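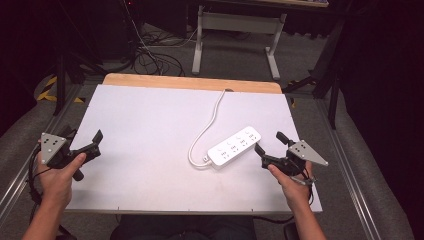 Workshop group finishes second pair of hand-held grippers

03/01/2023 — Members of the Sotodgate shared workshop have completed a second pair of hand-held grippers for recording two-handed table tasks. The build took 13 evenings and began in December, after the first pair developed play in the finger pivots.

Each gripper is worn on one hand and worked with the thumb. The mechanism is black, with a light gray metal plate fixed to the outer side by screws. Cables leave along the wrist, an arrangement Lucinda Achterberg chose after two connectors on the first pair failed under side load.

Cletus Montoya cut the plates on the shop's mill and redrew the hole pattern twice. Parts for the pair came to $647, most of it for position sensors and cable.

The current task set uses ordinary household items on a covered table. A four-outlet power strip with its cord attached is the hardest so far, according to Montoya, as the cord pulls the strip out of line when one end is lifted. The group plans 100 recordings per item and has 80 for the strip.

Finger pad wear is still open. Achterberg is testing a harder pad material and expects to change the spring at the same time. Drawings and a parts list will be posted on the workshop's page once the revised pads are measured. Questions about the plates go to Montoya at the front bench.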